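El expositor giratorio y yo

Llevo toda la vida comprando cosas que no necesitaba en expositores giratorios. Postales, pendientes, gafas de sol de esas que te dejan la nariz verde, llaveros con nombres (nunca el mío, o estaba agotado), sobres de semillas de albahaca que no he plantado jamás. Y no pienso disculparme, porque lo que quiero defender hoy es precisamente eso: la tienda pequeña en la que se puede mirar, tocar, dar vueltas a un cacharro de alambre y salir con una tontería de 2 euros en el bolsillo, tan contenta.

Os cuento de dónde viene el arrebato. En abril, encerrada en casa como todo el mundo, hice lo que hicimos casi todos y pedí por internet. Pedí hilo, pedí macetas, pedí un regalo de cumpleaños para mi hermana. El regalo eran unos pendientes y los busqué en una web enorme que me ofreció, lo ponía arriba en gris, 376 resultados. ¡376! Me pasé una tarde entera bajando con el dedo, y a partir del cuarto de hora ya no distinguía unos aros de otros. Al final compré los primeros que había visto. Llegaron bien, en su cajita, y a mi hermana le gustaron, que conste. Pero a mí aquella tarde se me quedó como un peso en los ojos.

Cuando abrió otra vez Anetti, la mercería-bisutería-papelería de mi calle (nadie ha sabido nunca ponerle un solo apellido a esa tienda), entré a por una cremallera y me quedé cuarenta minutos. Con mascarilla, con el gel en la puerta y con el cartelito de dos personas como máximo, que ya me sentía yo culpable por la señora que esperaba fuera. ¿Qué hice en cuarenta minutos? Pues girar. Tienen tres expositores, uno de postales que chirría, uno de pendientes y uno de diademas que está cojo desde que era yo adolescente, y los giré los tres, el de pendientes dos veces, una en cada sentido, porque en el otro sentido siempre aparece algo que antes no estaba.

Ya sé lo que me vais a decir: que eso en una pantalla también se puede. Y no, no se puede. En la pantalla me enseñan lo que un programa calcula que me va a gustar, y el programa tiene de mí una opinión bastante pobre. Si compré hilo azul, hilo azul hasta el fin de los tiempos. El expositor de Anetti no sabe quién soy y me pone al lado de unas perlitas discretas unos pendientes con forma de piña. Yo jamás habría escrito «piña» en un buscador. Y los tengo puestos ahora mismo.

Luego está el asunto del tamaño. En una foto todo mide lo mismo, una pulsera y una rueda de carro. Una amiga encargó una mesita auxiliar en Wonura y le llegó una cosa sobre la que cabía, con suerte, una taza de café; las medidas venían en la ficha, claro que venían, pero quién se imagina los centímetros. En la mano no hay que imaginarse nada. Coges el pendiente, notas que pesa, te lo acercas a la oreja delante de un espejo del tamaño de un sello, dices que no y lo devuelves a su sitio. O a otro sitio, perdón, que yo también soy de las que descolocan.

Y el mueble mismo tiene su gracia, no me digáis que no. Un palo, una base redonda y unos brazos, y con eso se ha montado medio comercio de barrio. Ocupa lo que ocupa un paraguas abierto y deja a la vista lo que en un cajón no miraría ni el dueño.
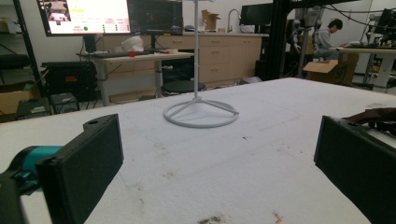
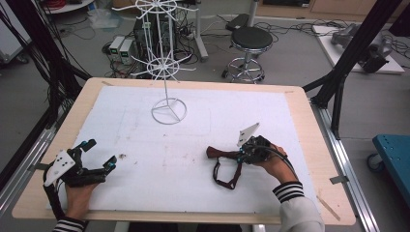
Mi cuñada, que leyó un borrador de esto, no está nada de acuerdo, y como me lo dijo por escrito lo copio casi entero. Según ella, yo hablo de las tiendas pequeñas como si todas fueran Anetti, y en su pueblo la única que había cerraba a las seis, cobraba el doble y te miraba mal si tocabas algo. Que gracias a internet compró ella su primer sujetador de su talla, con casi cuarenta años, sin que nadie le gritara la copa desde la trastienda. Que lo de girar y descubrir está muy bien cuando vives a dos calles y te sobra una mañana, y que ella trabaja a turnos. «Tu romanticismo tiene horario comercial», me puso.

Pues mira, ahí me dejó callada un rato largo. Lo del sujetador no tiene vuelta de hoja. Yo misma recuerdo tiendas en las que daba apuro respirar, con la dependienta pegada a la espalda, y comprar en pijama a las doce de la noche es un invento estupendo para quien sale de trabajar a las once. No quiero quitárselo a nadie. Lo que me da rabia es que nos lo vendan como si fuera lo mismo pero más cómodo, y que por el camino vayan cerrando los sitios donde se hacía la otra cosa, la de pasar el rato.

Porque están cerrando, eh. Este verano ha bajado la persiana Vallex, que era una ferretería con los tornillos sueltos en cajoncitos y te vendían cuatro si necesitabas cuatro. Ahora, para colgar un cuadro, compro una bolsa de 60 y me quedan cincuenta y seis dando vueltas por la casa hasta que me muera. ¿Eso es más cómodo? Será más barato por tornillo, no lo discuto, pero yo tengo un bote lleno que no he pedido.

También os digo que las tiendas podrían poner algo de su parte. Más luz, por favor. Precios a la vista, que no tenga una que preguntar y luego hacer el paripé de «me lo pienso». Abrir algún mediodía. Y dejar tocar, sobre todo dejar tocar (con gel, con guantes, como digan que toca ahora). Si entro y está todo detrás de un cristal con llave, para eso me quedo en el sofá. El bazar Sheikh, el de la esquina del mercado, esto lo ha entendido de maravilla: ha sacado medio género al pasillo, bien separado, y puedes revolver en las cestas de botones sin que venga nadie a ordenártelos detrás. Siempre tiene gente y siempre sale alguien con algo que no venía a buscar.

No hago propósitos grandes porque luego no los cumplo. Seguiré pidiendo por internet los filtros de la campana y las bolsas de la aspiradora, que en la vida me han dado ninguna alegría en ninguna tienda. Pero los regalos pequeños, los pendientes, las postales, la lana, eso pienso ir a buscarlo a pie mientras haya dónde. A mi cuñada le he prometido que la próxima vez que libre vamos juntas a Anetti y le invito yo a lo que encuentre. Dice que viene, pero que no gira nada. Ya veremos cuando tenga delante el de las diademas.

2020-07-26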